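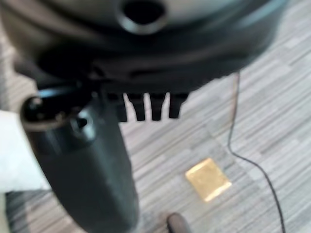
Step 6: Set up your Vumier account backup

I put this one off for months, so learn from me and do it right after step 5.

1. Open the Vumier menu and tap Storage, then Backup.
2. Pick a folder. I use one called Plistbridge, after my old street, but any name works as long as it has no spaces.
3. Type in a backup code. Mine has 2 words and a number — write yours on paper!
4. Tap Start and leave the app open until the bar fills. My 3,958 recipes took 141 seconds.

Note: Photos saved inside a recipe go along with it. Shopping lists don't, so export those separately.

Caution: Starting a new backup in the same folder replaces the old one.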